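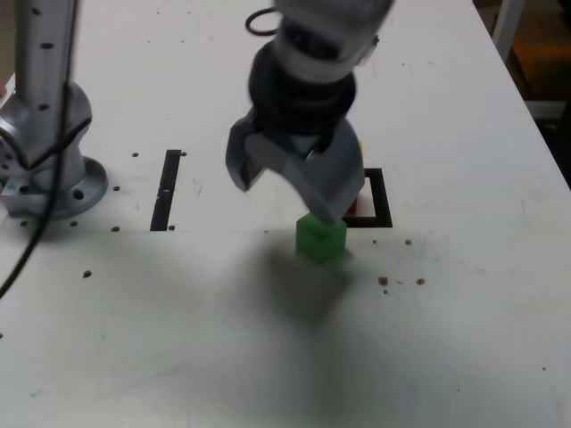 A small green cube on a white tabletop. Is it really green? Read on before you answer.

What Color Is a Green Block?

You probably think this is a silly question. A green block is green. It says so right there in the question!

But people who study light like to poke at things that sound too obvious to check. So let's poke at this one and see if it falls over.

Start with the light

Turn off the lamp in your room tonight, close the curtains, and wait. Look for your brightest toy. What color is it now? Probably gray, or black, or you can't find it at all. Did the color leave? Did it get up and walk out of the room? That seems unlikely.

A block doesn't make any light of its own. Light from a lamp or a window has to land on it first. White light looks plain, but it is a mix of all the colors of the rainbow. When the mix hits a green block, the plastic soaks up a lot of the red and blue parts. Much of the green part bounces back out, and some of that goes into your eye.

So "the block is green" is a short way of saying "this block sends back mostly green light when white light lands on it." You don't have to say it the long way at dinner.

One block, more than one green

Look at the cube in the photo again. The front is lighter because light is falling on it. If you wanted to paint that cube and you only had one pot of green, your painting would look flat. You would need a lighter green and a darker green at least.

Some people will tell you that a green thing is the same green all over. Don't take their word for it. Put a block near a window and look at each side.

Can you see through it?

The cube looks slightly translucent. That word gets mixed up with transparent, so here is the difference.

Transparent: light goes straight through and you can see what is on the other side. A clean window is transparent.

Translucent: some light gets through, but it gets scattered on the way. Wax paper is translucent. You can tell there is a lamp behind it, but you can't read the label on the lamp.

Opaque: no light gets through. Your math book is opaque. (Hold it up and check. I'm not going to stop you.)

A photo isn't the best proof, though. Shiny plastic can fool you into thinking it lets light in. If you want to be sure about a block of your own, you need a flashlight and a dark closet.

Test it yourself

You need: a flashlight, a few plastic blocks in different colors, and a sheet of white paper.

1. Go somewhere dark. A closet works well on a Sunday afternoon when it is too bright everywhere else.
2. Hold a block close to the paper and shine the flashlight through it.
3. Look at the paper. Is there a colored patch, or only a dark shadow?
4. Try the next block. Write down what you see, even if it's boring.

A colored patch means some light came through the plastic. A plain dark shadow means it mostly didn't. If you get a faint patch and can't decide, write "can't decide." That is a perfectly good result, and more people should use it.

Arvid Hovland tried this with his class in May, using 99 blocks from the classroom bin. Before they started, nearly everyone said the yellow ones would let the most light through. They were partly right. Some yellow blocks glowed, and some were as opaque as a brick, even though they looked alike on the shelf. Color alone didn't tell them.

But wait, what about the paper?

Good, you're getting suspicious. White paper sends back nearly all the colors, so whatever color reaches it, you get to see. Try the same test on a piece of red paper with a green block. What happens to the patch? Make a guess first and write it down so you can't change your mind later.

Things people say that you should check

"Black things have no color." Black things soak up most of the light that hits them. Not all of it, or you wouldn't see the shine on a pair of black shoes.

"Everybody sees the same green." Some people have eyes that can't easily tell red from green. To them, a red block and a green block may look a lot alike. Nobody has ever looked out through someone else's eyes, so be careful with this one.

"If it's in a photo, that's the real color." Take a picture of one block by the window and another picture of it under the kitchen light. Put the two side by side. Which one is the real color? If you think you know, how would you prove it?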